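Workshop notebook, small white furniture, Tuesday

Started at 9:40. The job today is the white plastic furniture with push-in legs: one item that is all tray and poles until it goes together, one chair, one small table. The point is to get the leg fit written down properly, as the notes from May only say "tight" and I can't tell from them which legs were meant or how far in they went.

Black tarp is down on the work table again. It still has the fold lines from the packet and doesn't lie flat. I thought about taping the corners and left it. It does save the plastic from scratches, and the old gray blanket left lint in every rib, so the tarp stays for now.

Labels. Dae-han wants one scheme for all the part bags, so:
Gatero = chair
Trunda = table
Sial = the tray and pole parts
Parts get the name and a number from the 100 block up. Anything in the 500s is a spare. Bag 502 is the odd leg caps and should not be mixed back in.

1. Sial, tray and pole

Tray on the table first, pole after. The pole is long enough that it wants to lean while you are trying to find the socket with the bottom end, so get the bottom located and then worry about plumb. I had this backwards in May and wrote that the socket was out of round. Checked it with the calipers this morning before starting and it is fine. Crossed out the old note.

Pole 107 has a slight burr on the lip where the mold halves meet. Took it off with the deburring tool, two light passes. Don't sand these, the finish goes dull and it shows.

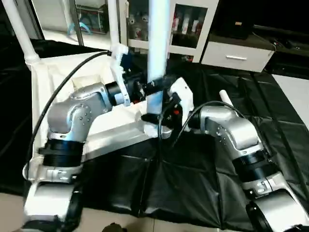 2. Gatero, chair

Chair goes upside down for all leg work. Seat underside up, legs in the air. With the seat flat on the tarp you can push straight down along the leg and the load goes into the ribs around the corner. Trying it with the chair on its side just walks the chair across the table.

Order that works for me is one leg, then the one diagonally opposite, then the other two. Going around in a circle leaves the last one fighting. Kyu-ri does it in a circle and says she has no trouble, so this may be me.

Keep a hold on the edge of the seat while the leg is being seated. The seat turns more easily than you'd expect on this tarp, and once it has turned you lose the angle. 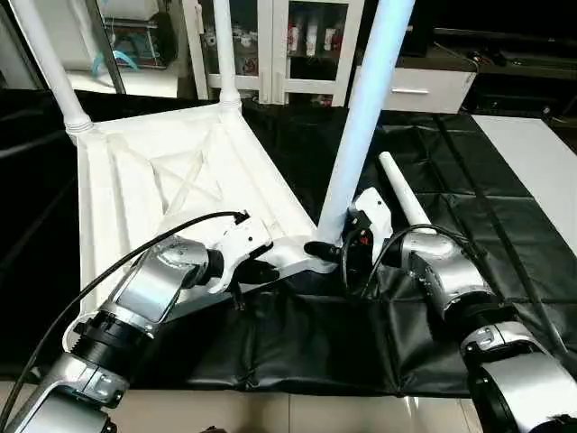 The mark I use for full depth is a pencil line on the leg, drawn with the leg dry-fitted and then pulled. Pencil wipes off with a damp rag. Marker does not — see the chair by the door.

Two of the sockets took the gauge pin all the way and two stopped short. Cleaned all four with the bottle brush and tried again, and then all four took it. So it was swarf or dust, no change needed to the sockets. Add brushing to the start of the procedure for every item, chair or otherwise.

Push force on the hand gauge peaked at 213 N on the worst leg. The others were well under. I'd like a second set of readings from someone else before we put a limit in writing.

3. Trunda, table

Same idea, but the top is wider and there is less to hold. The ribs under the top are shallower than I remembered and your fingertips slip off them. Hold the outer edge.

Collars at the foot of each leg should meet the underside with no gap you can get a card into. Use the card, don't judge it by eye, white on white hides everything under these lights.

Kyu-ri asked if we could do this one on the low table, which puts the work at a better height when the legs are sticking up. Agreed. Tarp spread over the low one, white-topped table kept alongside for the tools and bags.
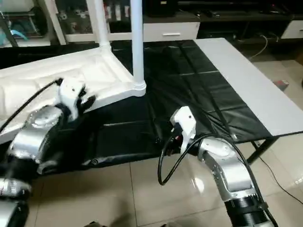
Trunda on the tarp, underside ribs and two of the legs.

Leftover items:
- Skosach sent the replacement caps in the wrong size again. Box is under the bench. Dae-han to call them.
- Bottle brush is shedding, need a new one.
- Second set of push readings, Kyu-ri, when she has an hour.
- Rewrite the May page so the old socket note doesn't mislead anybody.
- Card for checking gaps now lives in the drawer with the calipers.

Stopped at 4:15.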